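分类：自动化与设备 > 现场

洗碗单元停机半日，夹爪指片与腕部螺钉全部重做

本站消息 Flelarham公共食堂后厨的一台洗碗机械臂，上周日停机检修半日，当天傍晚恢复使用。检修由设备维护方Maddocks派人完成，内容包括更换夹爪指片、重新紧固连杆螺钉、校正腕部相机，以及重新标定水槽边缘的位置。

该单元去年10月装好，由一条机械臂、一只两指夹爪和一个不锈钢水槽组成，控制软件来自Clirnetti。它的任务很窄：从水槽里把碗夹出来，翻正，放到旁边的沥水架上，再由人工送进消毒柜。食堂方面说，装机之初掉碗不多，入秋以后逐渐增多，检修前一周里，夹起后又滑回水槽的情况记录了3次，另有2次夹爪闭合后没有夹到碗沿，程序报错停住，要等人过来复位。

负责这台设备的维护技师Morfudd Samuel到场后先查了运行记录。记录显示，夹爪从上次更换指片到停机，已经开合了589个班次单元，超出维护手册建议的更换间隔。她把两根手指拆下来对比，内侧手指的尖端磨损比外侧重，原因是夹碗时内侧手指要顺着碗壁的弧面往下滑一段才到位，受力一直偏在尖上。

紧固件的问题更麻烦一些。连杆两端的螺钉长期受水汽和洗涤剂影响，有两颗已经松动，用手就能拧转。松动之后，两根手指合拢时会有轻微的错位，夹直壁的杯子看不出来，夹碗沿这种又薄又弯的地方就容易滑脱。Samuel把夹爪上的螺钉逐颗退出，清理螺纹，涂上中等强度的螺纹胶，再按对角顺序分两遍上紧。 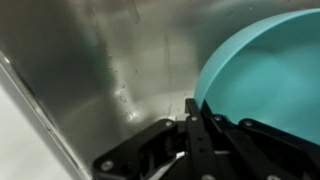 装回以后做的是低速试夹。试夹时机械臂速度降到平时的一半以下，每次只放一只碗，碗的朝向由人随意摆放。夹取点选在碗沿上离机械臂较近的一侧，一指在外，一指在内，合拢后停顿片刻，确认电机电流稳定再往上提。按维护方的规定，试夹要连续做满100次，中间出现一次滑落就从头算起。当天第一轮做到一多半时滑了一次，检查后把闭合力略微调高，第二轮全部通过。

食堂后厨主管Siwan Mathias介绍，调高闭合力之前双方商量过一阵。食堂用的碗有几种，壁厚不一样，力给大了担心把旧碗夹裂。最后的办法是给厚壁碗和薄壁碗各存一组参数，换碗种时由当班人员在控制屏上选择。她说，多按一下屏幕不算负担，比半夜接到停机电话强。

腕部相机的校正用时最长。不锈钢水槽反光重，槽壁上挂着水珠时，画面里的亮点容易被软件误认成碗沿的高光。这次除了擦净镜头护片、重新对准安装角度以外，还把水槽上方的一盏灯往外挪了一段，让直射光避开槽底。水槽边缘的位置也重新标定过，夹爪下探的最低高度比原来抬高了一点，免得手指尖刮到槽底。原来槽底有几道浅划痕，食堂方面表示不影响使用，暂不处理。

日常保养的做法也跟着改了。以前是每周清洗一次夹爪，现在改为每天收工后用清水冲洗连杆和手指，再用软布擦干，不得用钢丝球，也不得对着腕部喷高压水。螺钉上画了定位线，当班人员每天看一眼，线对不齐就停机报修，不要自己动手拧。Samuel在控制柜门内侧贴了一张记录表，指片更换日期和班次数都写在上面，下一次更换提前排进了计划。

换下的旧指片由Maddocks带回，准备测量磨损量，再决定要不要给内侧手指换一种更耐磨的材料。备用指片由Trevirura供货，食堂仓库里留了两副，螺纹胶和专用扳手放在同一个抽屉里。

检修期间，午餐的碗改由人工清洗，供餐时间没有变动。晚餐时段机械臂按正常速度运行，到收工为止没有报错。维护方将在两周后回访，届时复查螺钉扭矩，并导出这段时间的夹取记录。

标签：机械臂 夹爪维护 后厨自动化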